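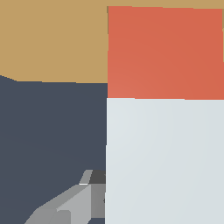
Tan, slate gray, and two stacked blocks.

Wadow: everyday color words, as people wrote them down

Hi! Wadow is a small table of color names that I put together with Siyabonga Steyn, mostly on weekends. It has 1215 rows. Each row is one answer from one person who looked at a paint chip and wrote down whatever they would call that color if a friend asked. I've wanted a list like this for years, and the ones I could find were either paint store names (very pretty, no use at all for what I do) or hex codes.

What's in the folder

wadow.csv is the main table. chips.csv has the 119 chips with their codes. notes.txt is my running diary, which is messy, sorry, but it does tell you which chips got swapped out and when.

Columns in wadow.csv

chip - the chip code, matches chips.csv
word - what the person wrote, spelling left alone
second - a second choice, often blank
light - day or lamp
town - Brito or Mendberg

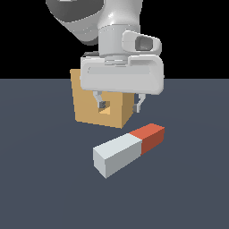 Grays gave us the most trouble by far. People are pretty relaxed about blue and green, but hand them a gray chip and they start adding things: slate, charcoal, wet stone, school skirt, pigeon. I love these, and I left every one of them in. Plain "gray" is still the top answer, and "dark gray" comes next. What makes it hard is that a gray changes so much with whatever sits beside it. Take the dark slate floor here, with solid black behind it and a white arm coming down in front - I'd say slate every time, but Jana Hinrichs says blue, and she has better eyes than me. Our chips were shown on plain white card to keep that under control, though I can't swear every table had good light. If you only want the simple words, filter out anything longer than 20 letters and you'll lose most of the poetry.

How the words were collected

We sat at a folding table, first in Brito and then in Mendberg, and let people pick as many chips as they felt like, up to 20 each. No names or ages were written down. Jana typed up the cards and I checked them. A few cards had handwriting neither of us could read, and those rows say "unread" in the word column.

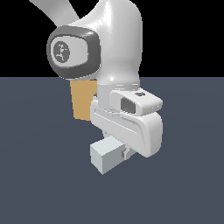 Known problems

The browns are thin, so please don't draw big conclusions from them! "Tan" and "sand" got mixed up in 2 batches while typing, and I fixed the ones I could find. Lamp rows are mostly from Mendberg. Spelling is all over the place (grey, gray, graye).

Using it

Take it, change it, teach with it. It opens fine in any spreadsheet, and Onov reads it too if you set the separator to a comma. A credit to Wadow would be nice.

Last changed 29 May 2020. I hope to get the missing browns in by the end of June.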